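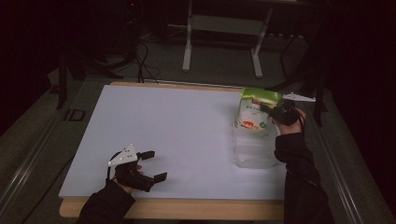
Kwame Mensah
Moderator, Pantry & Small Kitchens

Okay, so I finally got sick of my snack and dry goods shelf and I'm redoing the whole thing before October. Question for everybody: do you decant or do you leave stuff in the bag? I'm team bag. The cooking directions are on there, the date is on there, and I don't have to own 13 matching jars. I stand the bags up in clear tubs and call it a day. My sister thinks this is barbaric. She bought the big Kutholm jar set and now she can't tell her cornstarch from her powdered sugar (ask me about the gravy!)

heo_735
Your sister is right, sorry. Bags leak. I had moths two summers ago in the Gallgate apartment and threw out everything that wasn't in glass. Never again.

Kwame Mensah
Moths can come home in the bag though? Then you've just poured them into a nice jar. I freeze flour for a few days first and haven't had any trouble since.

heo_735
Freezing, sure, if you have a freezer. Mine fits one pizza.
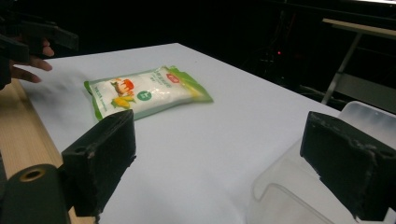

Augustina Kpodo wrote that she does a bit of both: anything she uses weekly goes in a jar, the rest stays sealed until she needs it. "I cut the directions off and tape them to the lid. Looks awful, works fine. And label the bottom too, lids wander."

eltard127
Tape falls off in my kitchen, too much steam. Paint pen on the glass. Comes off with rubbing alcohol.

Kwame Mensah
Ok the paint pen I might steal. Still not buying jars.

Last updated: October
Contact the moderators | Copyright Gallgate Home Forum | Back to top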